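# Gostell Small Parts, Mixed Bin Set

This set is about loose small items lying in a large metal bin. We collected it to study how items look when they are few, close together, and made of materials that are hard to see: clear, shiny or very small. The first version was prepared by Elif Naz Özkan in January, and the labels were checked again by Byung-chul Seo.

## Contents

- 3,968 pictures, all in color
- 446 pictures with full outlines for every item
- 400 pictures kept apart for testing
- 9 item groups, listed in `groups.csv`

The bin is open at the top and has sloping sides. Its floor is bare metal and it is not clean in the sense of a studio. Scratches and cloudy marks are part of the data, and we ask you not to remove them before training. In our first labels some bright scratches were marked as items — these are corrected now.

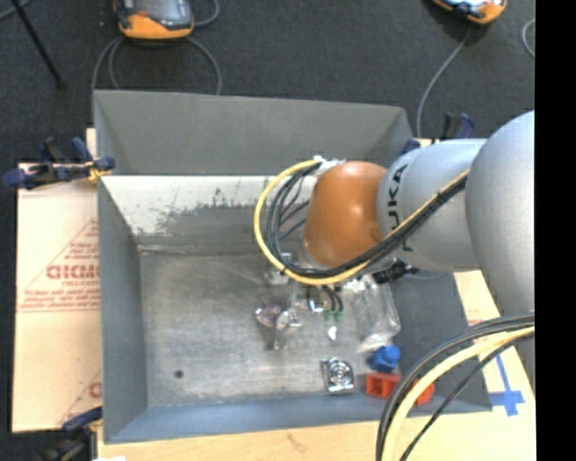
*Bin with a few loose items in the center and right; most of the left half of the floor is empty.*

## Labeling rules

1. A clear or crinkled item gets one outline, even when another item is visible through it.
2. Short leads belong to the group `leads`. The color of the tips is written in the `note` field.
3. Very small white pieces are labeled if they are wider than the limit in `config.yaml`.
4. Dark spots on the floor are `mark`, if you cannot see that they have height.
5. Where cables hide part of an item, draw only the visible part. Do not guess the rest.

## Known problems

Reflective pieces have weak edges where the highlight meets the floor. Two people often draw them differently, and we kept both outlines in the folder `double`. The group `translucent` is smaller than we wanted — more pictures are planned with the Zalemgate parts.

## Changes

July 11, 2020: outlines corrected, `mark` added, file names made shorter. If you use the older file list, please download it again.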